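## Why Does a Brush Have a Neck?

A scrubbing brush is a stick with bristles at one end and a grumpy kid at the other. In the Balwood wash-up room, 12 of them hang on hooks, waiting for someone to be sent in.

Look at the part between handle and bristles. It bends, so the bristles can reach the corners where old porridge goes to retire.
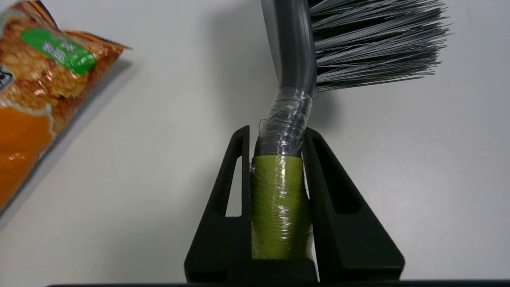

*Grey neck, grey and white bristles, and green tape on the handle under clear plastic film.*

Each bristle is thin and springy. It bends, flicks back and knocks the muck loose. Rinse your brush after 2 minutes of scrubbing, then hang it up to dry.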